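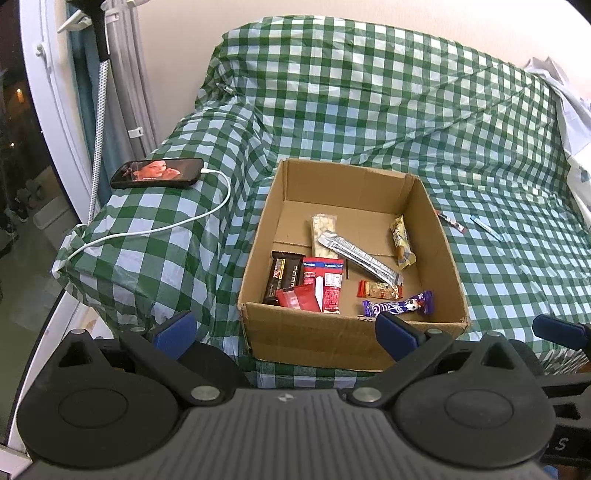
Fig. 1. The snack box on the gingham sheet, two small packets lying beside it.

Reading time: 2 minutes
Print this page | E-mail this page

4. Packing the snack box

Right, you've got your box and you've read my bit about weighing (section 3, please don't skip it, I did once and paid for it at the post office counter). Now for the fun part! I pack for the Sirnside walking weekends every June and I do it on the bed, with a wipe-clean sheet over the covers, as it's the only surface in my house that's a decent height and never has post on it.

4.1 Getting the box ready

1. Take an ordinary brown cardboard box and cut the flaps off. A bread knife does it nicely.
2. Run your hand over the seam along the bottom. If it lifts anywhere, tape it from underneath.
3. Spread your plastic sheet and pull it tight. Small packets love a crease and you'll be finding them at bedtime.

CAUTION: Cut away from yourself, and do it on the floor, please. I have a duvet cover with a slit in it.

4.2 Filling it

4. Start with the chocolate bars. Stand them up against a side wall, so you can read the wrapper from above.
5. Put the flatter packets next to them. A bit of overlap is fine.
6. Lean the long bars towards the back. Nougat first, then anything in foil laid across it on the slant (Mulugeta Negussie does his dead straight and gets the same number in, so suit yourself).
7. Tuck crinkly bags against the opposite wall. Don't squash the air out, it's padding.
8. Sweets and little bars go near the front, where small hands can get at them.
9. Leave the thin sticks and the tiniest packets on the sheet beside the box until everything else is settled, then slide them down the gaps.

Note: if you're packing for the Illstead group, their list is longer than ours and you'll want the deeper box. Allow about 21 items. Attila Jakab keeps the list, and he does update it, so ask for the latest one.

CAUTION: Check every wrapper for nuts before it goes in, and keep the nutty ones in a separate box with a label on. Nougat catches people out.

4.3 Before you put it away

10. Give the box a gentle tilt. If things slide, move the bars closer together, or add a sheet of kitchen paper.
11. Write the pack date on the outside in felt pen.
12. Keep it somewhere cool, away from the radiator. I use the bottom of the wardrobe, 7 days at most with chocolate in.

Carry on to section 5 for lids and string.

Contact us | © Skaloro Walkers' Handbook | Back to top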